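Small rules for small hands
A talk about good practice at the Tomar collection room

The room in Wonanthorpe where Tomar records its hand demonstrations has one printed page of rules near the door. It has seven lines. The woman who wrote it leads the work there, and she asked me to leave her name out, "so that people argue with the page and leave me alone."

I visited her in August, before the morning shift. She made us tea and explained how the page came to exist.

"In the beginning we had 39 rules," she said. "They came from the Levier project, and they were good rules, but a new operator reads 39 rules and remembers the first and the last. We had people who knew exactly how to label a cable and forgot to open their fingers before the start."

So she cut. What stayed are the rules that change the recording itself. The work surface must be clear, except for the objects of the task. The operator has one gripper in each hand. The cables need enough slack to follow the arm, and they must not pass over the objects. Each recording has one task, with a beginning and an end that a stranger could recognize.

I asked which of these is broken most often. She did not need to think.

"The cables. Always. A person feels a small pull and corrects with the wrist, and then the wrist movement is in the data. The robot will learn it like it was part of the job."

The tasks are household things: a tube, a box with a lid, a latch. I had expected something more technical, and I told her so.

"A lid is technical enough," she answered. "Try to close one with two fingers on each side."

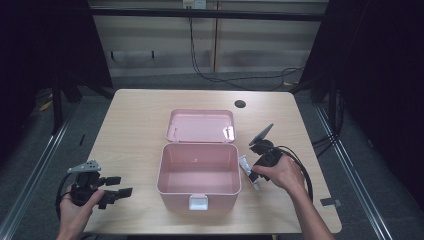

When to throw a recording away

This is the part of the page that caused the most discussion. At Mikari, where she worked before, operators could repeat a task up to 500 times in a week, and they were judged by the number. She does not want this here.

"If you drop the object and pick it up again, we keep it and we mark it. A recovery is useful. If you stop to speak with somebody, we throw it away. The operator decides, and I don't ask for a reason."

In her last review she removed 62 recordings, most of them for the same cause: the operator had started to move before the signal. She did not speak to anyone about it. She made the signal louder — "it was a weak little beep" — and wrote the change on the page by hand.

Does she think there should be a common standard for this kind of work? She was careful with the answer.

"For the format of the files, yes, and soon. For the hands, I am not sure. People have different arms and different habits, and I want to keep some of that. But I would like every room to write down what it does. Now I receive data from other places and I must guess if a mistake was a mistake."

The page will be reviewed again when the next group of operators begins. She already has an eighth line in mind, about rest breaks, and she is looking for one she can remove.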